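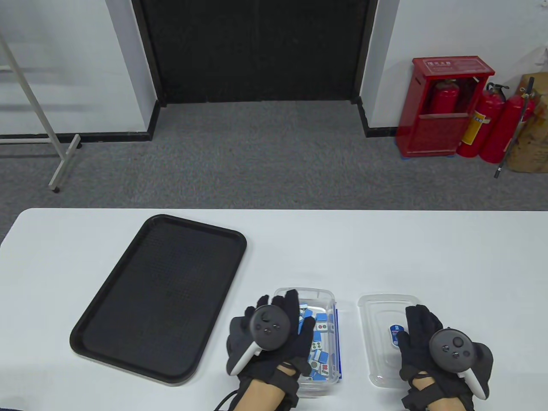
Tadateo has changed the way it looks after the hand controllers at its teleoperation station, after a run of tracking faults held up work through much of April.

The company trains robot arms to handle small household objects. An operator wears a controller strapped to each hand and goes through a task such as moving mahjong tiles out of a plastic container and into a tray, and the recorded motion is used to teach the arms.

In April the station logged 227 sessions. Of those, 101 had to be thrown out when the left controller drifted away from the operator's true hand position, according to Mercedes Rengifo, who runs maintenance at the site.

"We replaced the controller twice and it made no difference," Rengifo said. "The strap was the problem. It had stretched, and the controller was turning a little in the hand every time somebody reached down."

The straps are now swapped after every 96 hours of use, whether or not they look worn. The old ones had been left on until they broke. Technicians also check the fit before each shift by having the operator open and close both hands over the table while a second person watches the readings on a monitor. The check takes 4 minutes.

Cables got attention too. The lead on the left side used to be taped down, and the tape pulled at the connector – two connectors failed that way over the winter. It now runs with some slack so that the operator can reach the far side of the tray.

The tracking software, supplied by Plovix, has not been changed. Rengifo said a new version is being tested on a spare unit and will stay there until it has gone a full month without a dropped signal.

Calibration is still done at 7 a.m., before the first operator starts, and again if the table has been moved. Table position is entered by hand, and an error of half an inch is enough to make an arm miss a tile.

Agudelo, which uses the same controllers at its own site, has asked for a copy of the strap schedule. Tadateo plans to set up a second station, to be named Clavus, with the same maintenance routine.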